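Duda Paint & Supply
Home | Paint | Tape and Paper | Rentals | FAQ | Contact

Painter's Tape and Masking Paper: Frequently Asked Questions

These are the questions we get most often at the counter and by email. If yours is missing, use the contact form or stop by the store at 808 Plustatine Road in Briltville.

What is the difference between blue tape and regular masking tape?

Regular tan masking tape is made for bundling, labeling and short jobs. Its adhesive sets up quickly and can be hard to get off after a day or so. Blue tape has a milder adhesive and can stay on longer. For walls and trim, use the blue.

How long can I leave it up?

Check the inside of the core. Our house blue, Zornis Standard, is rated for up to 14 days indoors. Direct sun shortens that. If a window gets sun all afternoon, take the tape off the same day you paint.

When should I take the tape off?

Pull it while the last coat is still slightly soft, or wait until the paint is fully dry and run a sharp knife along the edge first. The trouble comes in between, when the paint is skinned over but still rubbery. It stretches and tears and takes some of the wall color along.

Pull slowly, back over itself, at an angle.

Why did paint get under my tape?

Usually the edge was not pressed down. Go over it with a plastic putty knife after you put it up. Dust on the baseboard will also do it. On a textured wall you will get some bleed with any tape. Brushing a thin coat of the old wall color over the tape edge and letting it dry before you use the new color helps a lot.

How soon can I tape over fresh paint?

Wait at least a full day, and longer in damp weather. The can will give a recoat time, but that time is for painting over it. Taping needs a harder surface. In August we tell people with no air conditioning to give it an extra day or 2. For delicate surfaces and wallpaper, buy the low-tack tape.

Can I use newspaper to cover the floor?

You can, but it slides, tears when it gets wet, and the ink can rub off on light flooring. Brown masking paper costs a little more and lies flatter. Neither one will stop a real spill. Put a canvas drop cloth down under the ladder and the paint tray.

How much tape do I need for a room?

Measure all the way around the room for the baseboard. Do the same for the ceiling line if you plan to tape it. Add the outline of each door and window. A bedroom we measured last week came to 66 feet of baseboard and crown together on the two walls being painted, and one standard roll covered it with plenty left. Leftover tape keeps for the next job if it is stored properly (see below).

How do I tape straight lines for checks or squares?

Measure from one corner and make small pencil marks at both ends of every line. Put up the long strips in one direction first, then cross them. Hold the roll in one hand, stick down the end, pull out a long length and lower it to the marks before pressing. Short pieces laid end to end will wander. If you have not done it before, try the pattern on paper first.

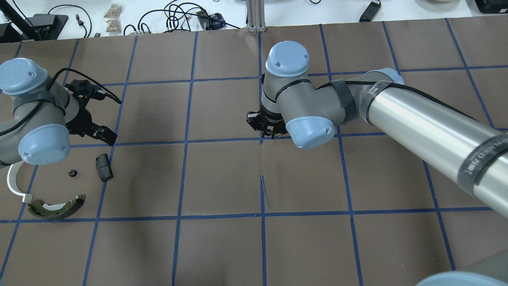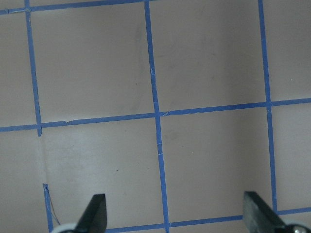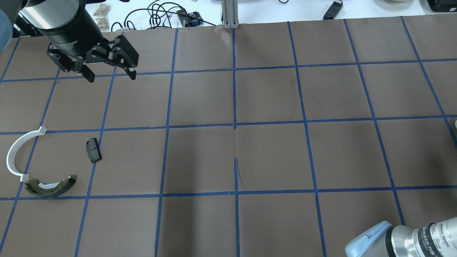
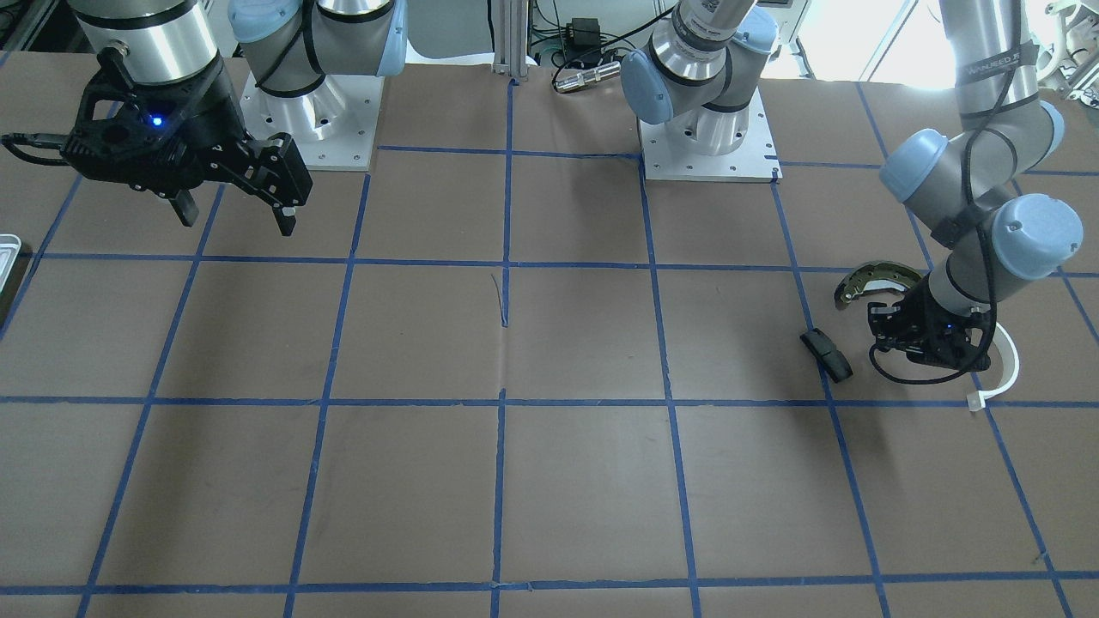

Grids in blue tape

Eugeniusz Jasińska
Tape and Paper Department, Duda Paint & Supply

Which side of the tape do I measure to?

Pick one and stay with it for the whole wall. Most people measure to the left edge and the top edge. If you switch partway, your squares will be off by the width of the tape.

What about floors?

Blue tape is fine on sealed wood, tile and vinyl. Test a short piece in a closet first if the floor has been refinished in the past month. We do not recommend it on waxed floors.

How should I store an open roll?

Lay it flat in a closed plastic bag, indoors. Rolls kept in a hot garage go gummy at the edges, and then the tape splits when you pull it.

Can I return tape?

Unopened rolls, yes, with the receipt. Masking paper cut to length is not returnable. For orders by the case, ask for Witold Grabowska at the contractor desk.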